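Kitchen > Tableware > Care guides

How to get grey cutlery marks off white plates

Those grey lines on your plates are very rarely scratches, I'm pleased to say. They're usually traces of metal left by knives and forks, and with a soft cloth and a bit of patience most will lift. My friend Malathi Joseph rescued a set of 8 this way in November!

Rinse the plate first, then mix bicarbonate of soda with a little water until you have a soft paste. If yours has a patterned rim, like the ring of little black diamonds on this one, keep to the plain middle – rubbing can dull a printed edge.
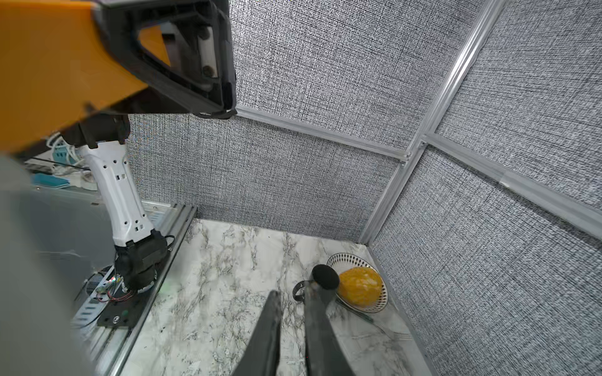 Rubbing and rinsing

Work the paste in small circles, leave it for 5 minutes, then rinse well and dry.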